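Refitting the Study at Lorkstead: The Brackets

Posted Saturday, May 15, 2021

The previous entry in this series dealt with the clearing of the study at Lorkstead and the disposal of the old shelving. The present entry concerns the fixing of hardware to the wooden surfaces, a stage that occupied more evenings than the plan allowed.

The household adopted a written plan for the room in September. It set a limit of 250 dollars for hardware and finishing supplies, and it required that existing timber be kept wherever it was sound. Both conditions have been observed. The long wooden panels were retained, cleaned with a damp cloth, and left for a week before any new hole was drilled. The color is a warm reddish brown, darker in places, and it was agreed that no stain would be applied over it.

The brackets were ordered from Conix. A total of 16 was purchased, although the drawing called for fewer, and the surplus has been placed in the hall cupboard with the leftover screws. The selection of a dark gray bracket was the subject of some discussion in the household. A brass finish had been proposed at first. Brass was rejected after a sample was held against the grain under the evening lamp, where it was judged to be too bright for a room intended for reading and correspondence.

The instructions supplied with the order were brief. They gave the size of the pilot hole and the order in which the screws should be driven, and they gave no guidance on working near a joint between two boards. The author therefore adopted the following practice, which was kept to for the whole of the work.

The position of each bracket was marked in soft pencil. The bracket was then held in place and checked against the mark from both ends. Pilot holes were drilled by hand at low speed, with a strip of tape on the bit to show the depth. The first screw was driven until it held the plate lightly. The second was driven in the same manner, the position was checked again, and only then were both tightened.
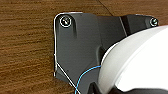 Tightening was carried out with a hand screwdriver in all cases. A powered driver had been used on an earlier project in the same house, the Kahsay bench, and it damaged the heads of several screws before the fault was noticed. Those screws are still in the bench. Anyone who sits there with a loose sleeve will be aware of them.

Particular care was taken where boards meet. A screw placed too near a seam may split the edge, and a split of that kind is difficult to conceal in a surface with so strong a grain. Two of the pencil marks were moved for this reason. The drawing has been corrected to show the new positions, and the corrected copy is kept in the folder with the receipts.

The cleaning of the surface after drilling also deserves mention. Fine dust settles in the grain and dulls it. A dry brush was used first, worked along the grain, followed by a cotton cloth with a small amount of Trerum oil. The oil has a strong smell for the first day, and the window was kept open overnight. The author would apply less of it on another occasion.

With regard to cost, the hardware and the oil together came in under the limit. The remaining money has been set aside for a lamp, subject to agreement on the lamp.

A reader wrote after the last entry to ask whether the old shelving was offered for reuse. It was. The boards were collected by a neighbor for a potting shed, and the metal uprights went to the recycling center in town.

The next stage is the cable run behind the desk, which has been postponed twice and is now planned for the coming week. The path of the cables has been drawn, but the question of where they should leave the room remains open. Comments from readers who have dealt with thick baseboards in older houses would be received with interest.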